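Finishes and Refinishing > Tables and desks
Thread: Pale tabletop, want it protected but not yellow

golnar_a
I've got a dining table with a very light wood top and I need to pick a finish before the holidays fill the house up. The old finish is thin and it's gone completely in a few places where plates sit. I'd like to sand it back and put on something tougher, but the last thing I did (a bookcase, oil-based poly) went the color of weak tea inside a year. I want to keep this one pale.

Things I've been told so far: water-based poly, hardwax oil, and "leave it alone." Budget isn't a big problem. Time is. I can give up the table for 14 days at the most.

Top as it is now:

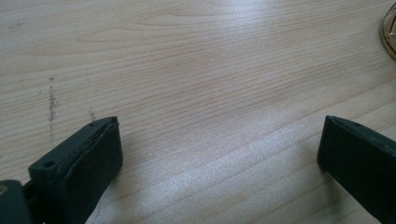
The left side, with the specks. Daylight.

rbagheri
Water-based poly. Three or four coats, satin, light scuff between coats. It stays clear, it dries fast, and you'll be done with coating in two days. The rest of your two weeks is cure time. Don't put a tablecloth on it during that time.

Is the top veneer or solid? It matters a lot for how you sand.

golnar_a
Veneer, I think. The grain on the underside doesn't match the top at all. I don't know how thick it is.

rbagheri
Then treat it as thin. No belt sander, no 80 grit. Start at 150 by hand or with a random orbit on low, and stop at 220. If you see the grain color change suddenly in one spot, you're nearly through and there's no fixing it.

ferry_e
I disagree with poly here. When poly wears through you have to sand the whole top again, and on veneer you only get to do that so many times. A hardwax oil can be patched. I've used the Tralatik one in the "raw" tint on two tables and a desk. The raw tint has a little white pigment that cancels the yellowing. If a spot gets dull I rub more on with a white pad and wipe it off, and I'm eating dinner on it the next evening.

rbagheri
Patchable, yes, but it needs patching all the time. I had it on a kitchen table with two kids and it had water rings in the first month. My poly top is in its sixth year and I haven't touched it.

ferry_e
What did you clean it with? Spray cleaner will strip it. It wants plain soap and a damp cloth.

rbagheri
Whatever was under the sink. That's my point. People use whatever's under the sink.

Farhad M
Both of you are partly right, and I say this after doing tabletops for a living until I retired. Poly for a family that won't baby the table. Oil for somebody who likes looking after it. Golnar, only you know which one you are.

What are the dots on the left side? If they're in the wood, deal with them before you coat. Anything that dark will show twice as much under a clear finish.

golnar_a
I don't know. A dry cloth didn't move them, and I haven't tried anything else yet. There's a patch of the same top that I like much better, and I'd be happy if the whole thing looked like this:
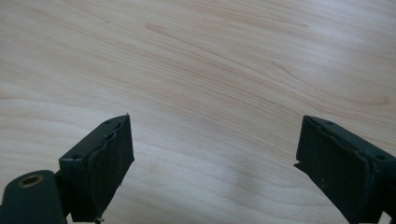

Same table. The curved grain is what I want to keep.

Farhad M
Nice grain. Try mineral spirits on the dots first, on a white rag, and look at the rag. If color comes off, it's on the surface. If nothing comes off, try a drop of oxalic acid solution in the least visible spot, rinse it well, and let it dry overnight. Gloves and glasses for that. Iron stains respond to it and most other things don't.

Don't try to sand them out of a veneer.

dehghan_shop
Adding a third option: conversion varnish, sprayed by a shop. I had a quote of $698 from Dolan last July for a top that seats eight, pickup included. Very hard, very clear. You can't repair it at home, though.

ferry_e
$698 for a top she could do for the price of a can and some pads?

dehghan_shop
She said budget wasn't a big problem and time was. They had mine back in under a week.

golnar_a
I'd prefer to do it myself, but I'll keep that in mind. Rostam, which sheen? I see a lot of glare by the window already and I don't want more.

rbagheri
Matte for the last coat only. Use satin underneath, because the flattening agent clouds up a bit when you stack coats of matte. Stir it, don't shake it.

Farhad M
Agreed on that. And test it on the underside of a leaf if you have one.

golnar_a
No leaf. I'll use the back of the apron. Going to try the mineral spirits tonight and order sample cans of both finishes.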